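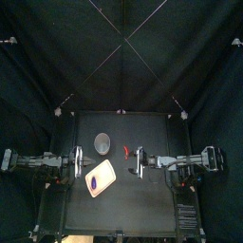

Gripper comparison, two-arm cell: parallel jaw fingers, Kidine and Wutis pads

kahsay_lab wrote:
This thread records our evaluation of finger pads for the Vadano controller. Each pad set is to complete 200 grasps on small household items, among them a cup and a small red curved piece. The Kidine set has finished 158 of these. Comments on the method are welcome before the Wutis set is mounted on Friday.

ylu_2215 wrote:
The item list is reasonable. I would ask that flat items be scored separately - they load the pad edge and little else.

kahsay_lab wrote:
Agreed. The flat pink item is now scored on its own, with the right arm holding and the left gripper kept empty nearby.

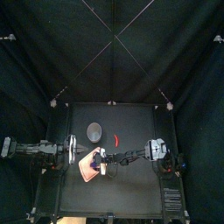
Yichen Lu disagrees with the separate score. A single total is what purchasing departments read, and a pad that fails on flat items should lose points in that total.

ylu_2215 wrote:
We hold different views within our own group, as you can see. Please publish both figures.

kahsay_lab wrote:
Both will be published. The test order is as follows.

1. Overhead view only, arms at normal speed.
2. Wrist view added, with the second arm reaching in from across the table.

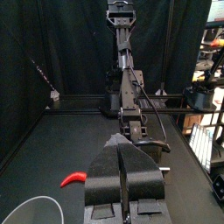
3. Wrist view only, same items, same speed.

benchmark_desk wrote:
Step 3 should be repeated after pad wear, at some 4000 cycles.

Replies: 6 | Shares: 3

Related threads
Vadano controller: jaw force settings
Wutis pads, cleaning and storage
Wrist camera or overhead camera?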